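Discharge lounge

A discharge lounge is a staffed area where hospital patients who are ready to go home wait for medicines, paperwork or a ride, freeing their beds hours sooner. It is a wonderfully simple idea, and small hospitals have taken to it as eagerly as large ones!

Ureck General, a 198-bed hospital, opened its lounge in March with 25 recliners - a generous number for its size. The lounge received 2,735 patients in its first year, and 796 of them arrived before noon, the hours when beds are most needed upstairs.

Staffing

Most lounges are run by a nurse and one or two aides. Patients must be medically stable and able to sit up, although some newer lounges also take people on stretchers.

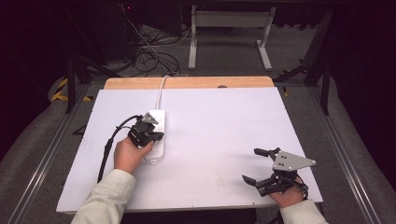
Pharmacy delivery makes a remarkable difference. At Ureck, prescriptions are filled while the patient is still on the ward and brought straight to the chair. Meals, phone chargers and help with dressing are commonly offered too.

See also: Bed management; Patient flow; Transitional care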